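Progress report to the Wanus Community Learning Fund
Project: Carkside Student Robotics Club, grocery packing project
Report date: 29/04/2026
Prepared by the club coordinator, Carkside

Purpose of the grant
The Fund gave us 3073 dollars so the students could build and program a pair of small robot arms for packing groceries. The students chose the task themselves, after a visit to the food pantry in Brerkcombe. This is the second report. The final one is due in July.

Work completed
Both arms are assembled and fixed to the table plate. The older students made most of the wiring and the younger ones did the cable ties and the labels for the motors. We lost two weeks when one motor in the left arm became too hot and had to be replaced under warranty. The supplier was polite but slow.

The control program, which the students named Vik, can now record a movement guided by a person and play it again. Our aim for this term was 100 recorded movements with grocery items. At the date of this report we have 60 that are good enough to keep. The others were deleted, mainly for the reason that the student stopped halfway or moved the basket by mistake.

Spending
The arms, motors and power supplies are paid in full. The basket, clamps and groceries came to 90 dollars, a little under the budget line. We ask permission to move the remaining part of this line to spare gripper fingers. They wear faster than we had planned.

Present difficulties
Soft packets are still hard. The fingers close on the plastic and the packet folds or slides away. Round items have a different problem, they roll if one finger arrives before the other. The students are trying a slower approach and a wider opening of the gripper, and they write the result of each try in a shared notebook. Shiny wrapping also gives trouble to our colour detection, and we have not decided yet what to do with it.
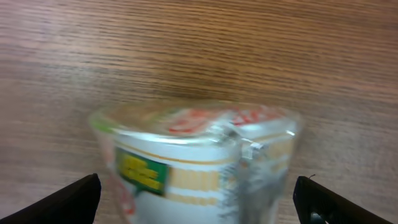
The noodle cup between the gripper fingers, and then the table with both arms.

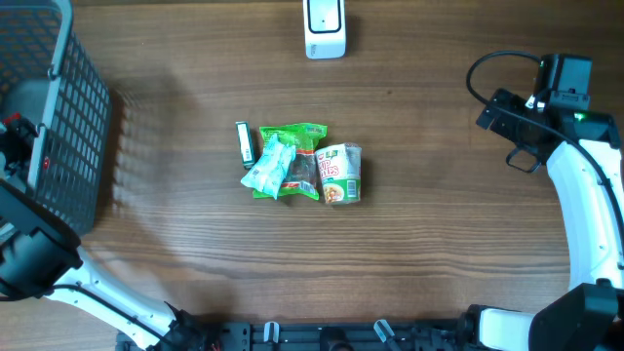 Next steps
Before the July report we plan to finish the remaining recordings and to begin with two arms working at the same time. At present the students move only one arm in each recording. We would also like to change the position of the basket between recordings, so the program does not learn only one place.

Attendance stayed good through the term. Two students have asked if they may continue during the holidays, and the school has agreed to open the room for two mornings. No extra money is needed for this.

The receipts and a copy of the notebook pages are sent separately. Please let us know about the change to the budget line when it is convenient, as we would like to order the fingers before the end of term.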